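April 25, 2018. Box folding, bimanual, Navley policy

Reran the comparison from September with the new Zekier checkpoint. Same cardboard stock, same green cloth. Training set is 825 demos, up from 329. Chunk length left at 100.
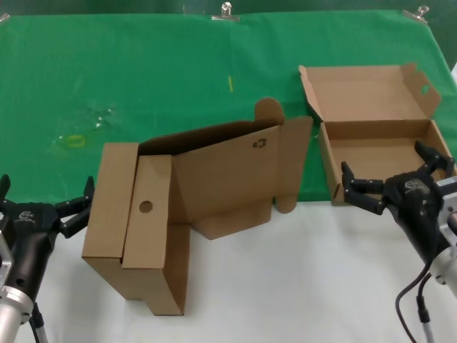
Old checkpoint tended to close the left gripper early, before the flap was square to it. New one waits longer and re-approaches if the first grasp slips. Lid tabs are still the weak step. When the tab catches on the side wall the policy keeps pushing and the whole box slides.

Tried dropping the wrist views and running on the head camera alone. Much worse on tabs, little change on the big panels. Putting them back.

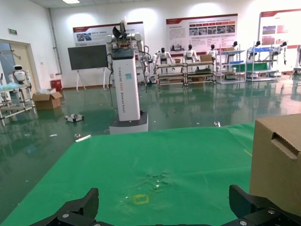
Wrist views take in a lot of the room past the table, so I want a run with the background masked before we send anything to Renaud. Crop script is in the Trurard folder, needs the new offsets.

To do: 2 seeds per condition, log slide distance, relabel the tab failures.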